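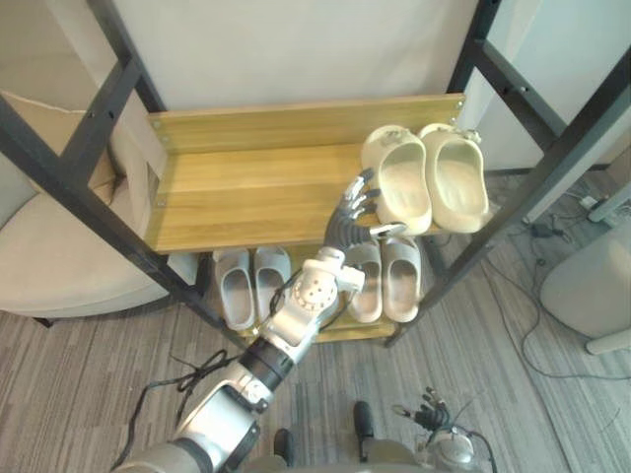 Kategorie: Android-Apps > Testversionen

ashraf_s
Von der Galerie-App Zadurus gibt es eine neue Testversion, Stand Mai 2023. Die Alben laden schneller, die Suche fehlt noch. Hat sie schon jemand drauf?

seonmi
Ja, seit gestern. Bei 400 Bildern läuft sie flüssig, der Akku hält wie vorher.

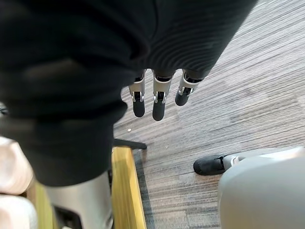 ouali
Die Vorschau ist für mich der Schwachpunkt. Sie rechnet viel zu stark herunter. Feine Rippen wie bei dem dunklen Strick verschwimmen in der Übersicht komplett — erst im Vollbild sind sie da.

ashraf_s
Kann ich nicht bestätigen. Steht bei dir die Qualität auf 60 Prozent? 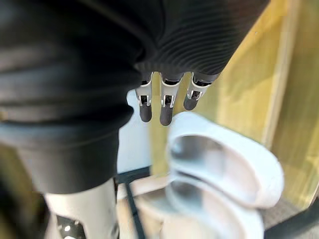
Drei Finger mit dunklen Kuppen

ouali
Nein, auf Maximum. Ich bleibe dabei, die alte Version war besser.

seonmi
Sehe ich anders. Cache leeren, dann neu einlesen.
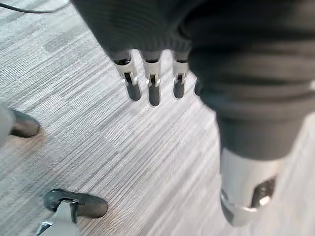
Gerippter Stoff über Teppichboden

ouali
Cache war etwa 169 MB groß, ist jetzt leer. Einlesen läuft noch.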